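The Long Life of the Temporary Desk

There is a drawer in my apartment that contains the hardware for a desk I no longer own. The desk went to the curb two moves ago. The bolts stayed, along with a bent hex key and a bag of wooden pegs, on the theory that they might fit something. They have never fit anything. I have checked them against every piece of furniture I've bought, and I am still moving them from city to city like a family silver service.

I bring this up because I have spent the winter thinking about temporary furniture, which is to say most of the furniture that people my age own. We bought it to get us through a year. The year ended a long time ago.

The desk in question was a Drullach, a name that anybody who rented in Bondville will know. Drullach was a store out past the bus garage that sold flat boxes at flat prices, and for a while every apartment in town was furnished from the same three aisles. You could walk into a stranger's party and know which dresser drawer would stick. The store's own catalog called the line "starter pieces," a phrase that assumed there would be finisher pieces at some point, presumably delivered by an adult.

I paid $19 for mine, marked down because the box had been opened and taped shut again. It took me an entire Saturday to put together and it leaned to the left until the day it died. I wrote my first published article on it. I also ate on it, ironed on it, and once slept under it during a heat wave, when the floor by the window was the only cool spot in the place.

My grandparents, by contrast, had a sideboard. I don't remember anyone choosing the sideboard or liking it. It had arrived by boat or by marriage, depending on who was telling the story, and it required four men and the removal of a door to go anywhere. When the house was sold in May, years back, the whole family stood around it in the dining room, praising it warmly and explaining one after another why it wouldn't work in our own homes. A dealer took it away for less than the cost of a decent dinner. I have felt bad about it ever since, though not bad enough to own a sideboard.

This is the trouble with heirlooms. They were built for people who knew where they would be living in 40 years. I have had 19 addresses if you count sublets, and my landlord in one of them counted sublets very carefully. What I wanted from a table was that it come apart.

There is a middle road, or at least a middle price. Sisay, the furniture shop on the good end of Main Street, sells a desk for $3,777 that is meant to last a lifetime. I went in and sat at it. It's a lovely desk. The drawers close with a sigh, as if they too had seen the tag. The salesperson told me to think of it as an investment, and I did, for the whole walk home, and by the time I reached my door I had worked out that it would have to pay me back in novels.

Then there's Rota, the secondhand warehouse across the river, where starter pieces go when their owners think they are finished starting. Rota stacks them to the ceiling. The stock list on the wall by the register was up to item 1487 on my last visit, and a fair share of it was Drullach: leaning, faded, missing a shelf, still standing. I had been told for years that this stuff wasn't built to last. Evidently it wasn't built to leave, either. Couples in nice coats were going through it and using the word "vintage" without a trace of shame.

I bought a bookcase. It needed bolts, and I went home to the drawer in high spirits, and you will have guessed how that went.

What I've settled on since is a small rule, which I break often. A piece gets to stay if I'd still want it with nothing on it and nothing around it. Most of my things fail in seconds, being held together mainly by the piles on top of them. It's a harsh way to look at furniture, but shops have always known that bare surroundings are flattering. Set a little honey-colored wooden cabinet on a white table with a plain gray curtain behind it, and suddenly you notice the grain, and the way the top picks up a thin band of light, and you start clearing a corner for it in your head. In my living room it would be under the mail by Thursday.
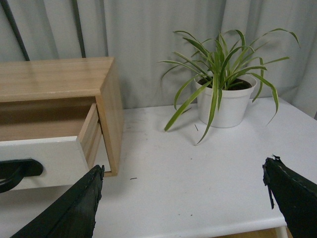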